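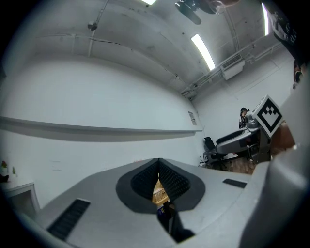 Figure 2. The Skudurell room: white walls, a long ledge on the left, and the air conditioning unit high on the far wall.

4.1 The room

I should say a bit about the room, as it shaped our results more than I expected when we started. Skudurell is the plainest space in the Seixas building — white walls, white ceiling, fluorescent lights — and I picked it for exactly that reason (it was also free all of August, which helped!). The ceiling has its stains and seams, and we left them alone.

The ledge along the wall is what I grew fondest of. It puts a soft gray band of shadow underneath itself, and when people in our study were asked to draw the room from memory, that band turned up again and again, often darker than it should have been. The little notice near the far end of the ledge did much worse. Of the 50 people who drew the room, only nine put it in, and two of those moved it to the wrong wall.

We scored the drawings with the Flimo checklist, out of 100, and I used the same light settings for everyone. The Vidanura room, which I get to in Section 4.2, has far more furniture, so please don't compare the raw scores between the two.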